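# The Flillent 32 Floor Dryer

Water in a basement always arrives on the one night you were planning to sleep. The Flillent 32 was built for the morning after, when the sump pump has given its notice and the carpet makes a noise. It is a low-profile fan with a snout, and it pushes air flat across a wet floor until the floor gives up.

It won't win any design awards. We entered it in one and got a polite letter back. What it will do is sit on a slab for days, running, while you argue with your insurance company upstairs.

## What you get

- One Flillent 32 dryer, in a gray best described as "municipal"
- Three speeds: Low, High and Leave the Room
- A 32-foot cord, for the basement whose only working outlet is behind the water heater
- Wall clips for lifting a carpet edge so air gets under it
- A printed manual on coated paper, for reasons you will appreciate

On High the motor moves 800 cubic feet of air a minute. Units stack three tall for storage and link in a row through the pass-through outlet on the side. Please don't link more than three on one household circuit. The breaker will explain why.

## Setting it up

Get the standing water out first. A fan pointed at a puddle makes a slightly windier puddle. Once the pump or the wet vac has done its part, put the dryer in a corner with the snout aimed along the wall, and tip the baseboard trim off if you can stand to. Damp likes to hide behind trim. Move the dryer every few hours, always in the same direction, and keep the interior doors open.

If you have a Pando dehumidifier, run it in the same room with the windows shut. If you have no dehumidifier, crack a window, provided the air outside is drier than the air inside. After a March storm it often isn't. 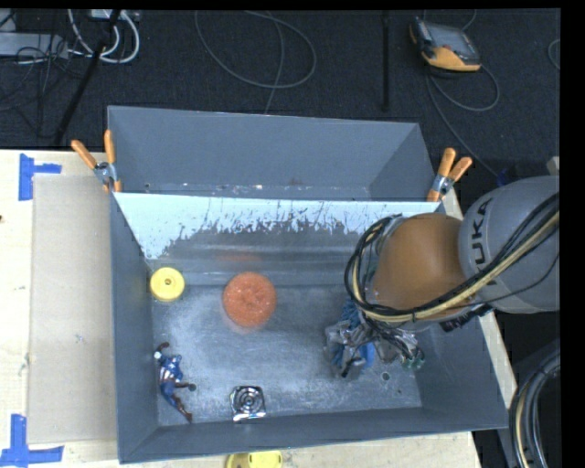
How long should I expect to run it after a flooded basement?

Plan on three to five days for a concrete floor with bare walls, and longer if drywall or insulation got wet. Go by a moisture meter, and take a reading from a part of the house that stayed dry so you have something to compare against.

## Noise

Low is a box fan. High is a box fan with opinions. We have heard from owners who slept through Leave the Room one floor up, and we admire them.

## Cleaning

Floodwater is dirty, and the grille will collect whatever it left behind. Unplug the unit, unscrew the grille, wipe the blades with mild soap, and let everything dry before it goes back together. Yes, we know you own a fan. Don't hose the motor housing. The warranty department at Tiron, who handle our repairs, can always tell.

## Buying and renting

The Flillent 32 is $142 on its own, or $112 each when you buy three or more. Awasthi Tool & Rental has them by the day and by the week, and takes returns until noon on Sunday. Call ahead if it has been raining, as everybody else on your street has had the same idea.

Replacement grilles, clips and cords are in stock. The snout is molded to the body and can't be ordered separately, so mind it on the stairs.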